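Letting go of the flat on Drolleck Road

27 Jan 2018

I have been meaning to write this since September, when we first decided to stop being landlords, and every time I sat down to it there was another email from the agents or another form wanting a signature. Well, the forms have dried up at last, the kettle is on, and I have a whole afternoon to ramble at you.

For those who are new to the blog, we bought the little flat on Drolleck Road years ago, lived in it very happily and then let it out when we moved nearer the coast. It was never a grand plan. We simply couldn't bear to part with it (the bay window! the evening light in the hall!) and a letting agent called Stefanou told us it would go in a week, and it did.

Choosing an agent to sell it

I assumed we would stay with Stefanou for the sale, as they had the keys and knew the boiler by its first name. But they only do lettings now, so off we went to find somebody else. We had two firms round. Trivov were very smart and very quick, and valued the place so high that I went quite pink. Unisen took far longer, asked about the lease and the service charge, and came in lower with a fee of 1583 pounds, fixed whatever the flat went for.

We went with Unisen. I liked that the woman who came round took her shoes off at the door, and I liked a fee I could write down on the back of an envelope. Trivov rang up to 300 times afterwards to ask if we'd changed our minds, or so it felt to my poor husband, who is the one who answers the landline.

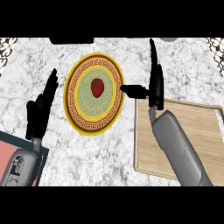 The lease and other paper

Now this was the part that nearly finished me off. If you own a leasehold flat, do please go and find your lease today, while you are in no hurry for it. Ours was in a box in the loft under the Christmas lights, and two pages were missing. The managing agents wanted 542 pounds for their information pack and took five weeks to send it, during which I wrote them some very polite letters and then one that was a bit less polite.

Our buyer was patience itself through all this. She is buying her first home and had saved for ages, and I kept thinking of us at that age, measuring the bedroom with a piece of string.

What I'd do differently

I would ask for that pack on the very first day, before the photographs and the sign outside. I would also have the windows seen to sooner. We paid 661 pounds to have the sashes freed and painted just before the viewings, and they looked so lovely that I was cross we had never done it for ourselves or for our tenants.

And I'd go and say a proper goodbye. We handed the keys in at the Unisen office in the rain, with the car on a yellow line, and I had fully meant to walk round the rooms once more. My sister says it's only bricks – she has moved house more often than I've changed my curtains – but I did love that hall.

Next time I'll tell you about the garden here, where the fence has come down again.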